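About Us
Home | About | Open Day | Training | Contact

Verska is a robot training and testing shop in Erton. We help small manufacturers, packing firms and schools work out which handling jobs a robot arm can do for them and which ones are better left alone. The company was started by Linnea Engström, who ran a packing line before she moved into automation. She still leads most of the site visits.

Our building is the old Trevor print works, across the road from the bus depot. We have 4000 square feet on one floor. The front half is set up for demonstrations and classes. The back half is a workshop and parts store and is closed to visitors except during guided tours.

What we do

Most of our work starts with a sample. A customer sends us the items they need picked up, moved or packed, and we try them on our tables. We write up what was tried, which grippers were used and how often the pick failed. The customer gets the report whether or not they go on to buy anything. We don't sell robots and we don't take commission from companies that do.

We also wrote Orik, the scheduling software we use to plan test runs and keep the results in one place. Customers with a current service plan can log in and see their own runs.

Open day

Once a year, in August, we open the front half to the public. Last year 135 people came, many of them from local firms, along with two high school classes. The two-arm table drew the longest line. Visitors asked for jobs with ordinary things, so we now keep paper cups and other light items on hand for it.

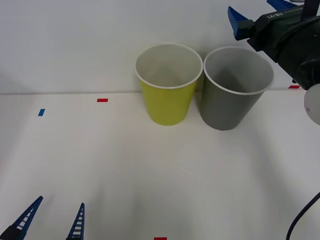
Two-arm table with a yellow cup and a gray cup. Colored tape marks positions on the tabletop.

Paper cups are harder to handle than they look. They weigh very little, they tip easily, and a grip that is too firm will crush the wall. Staff at the table talk through each move and take questions between runs. Please stay behind the floor line while the arms are powered.

Doors open at 10 a.m. and the last demonstration starts at 3:30 p.m. Entry is free. Groups of more than eight should book ahead so we can set a tour time. Children under 12 need an adult with them.

Visits at other times

We take visitors by appointment every Monday. A visit runs for 100 minutes and covers a short talk, a demonstration and time at the tables with your own samples. Bring at least six of each item. Parking is behind the building, and the side entrance has a ramp.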